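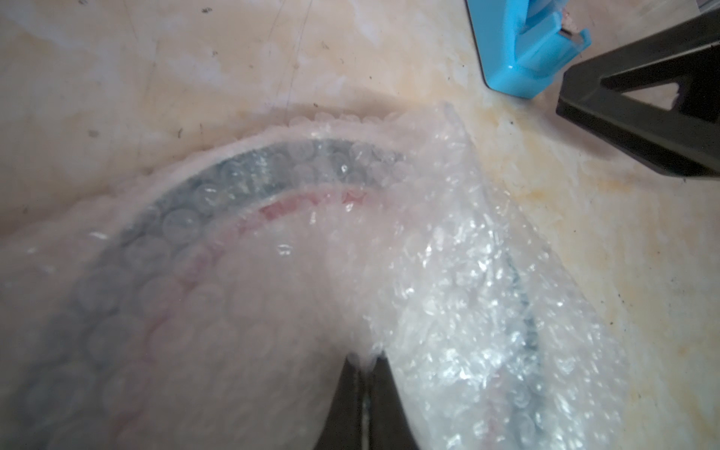
Flemton asked whether we could please stop folding the bubble wrap into four, as it springs open again the moment a box lid is lifted, and would a loose roll not be kinder to it.

There was a good deal of friendly talk on this, and it was agreed to try rolling until the next meeting and see how everybody gets on (the Grivton table have been rolling theirs since November and are very pleased with it).

Search this site Enter keywords Go

Minutes of the Avport Packing Circle, March 2016

2. Wrap and film in hand

The stock list was read out. We have 51 large sheets put by, and more than 209 small pieces, which is lovely to hear after such a lean winter, though a fair few of the small ones are only fit for stuffing corners. Thanks were given to all who have been saving theirs at home. It was asked that sheets be laid out flat on the table and looked over before they go in the Fang box, and that any with tape still on be put to one side.
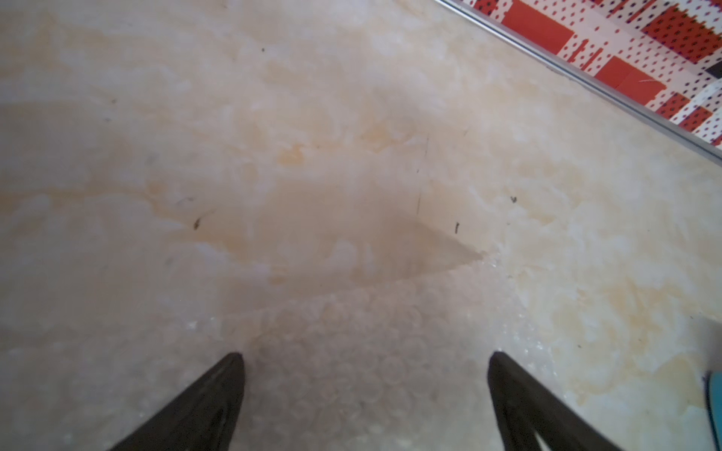
Bubble wrap on the marbled table top.

The table top itself was mentioned, as it does gather bits, and a wipe down before we begin was thought sensible. Someone will bring a cloth.

3. Plain film

We then came on to the thin clear film, which takes up a great deal of room for something that weighs next to nothing. Several of us find it clings and creases whichever way it is held,

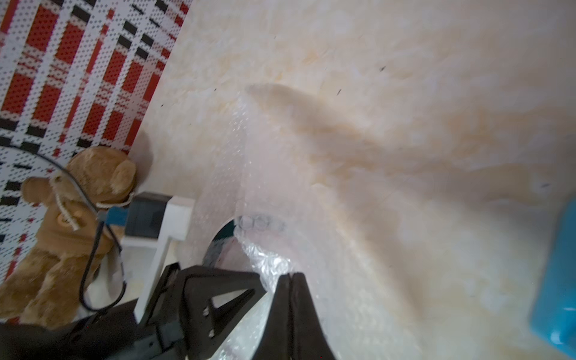
and it was felt that two pairs of hands make a far better job of it than one. Agreed to work in pairs on film from now on, and to keep it in a separate bag from the bubble wrap. Grivton have offered us 14 bags, gratefully accepted.

4. Any other business

The kettle is slow but still going. Biscuits to be shared out more evenly between tables, please!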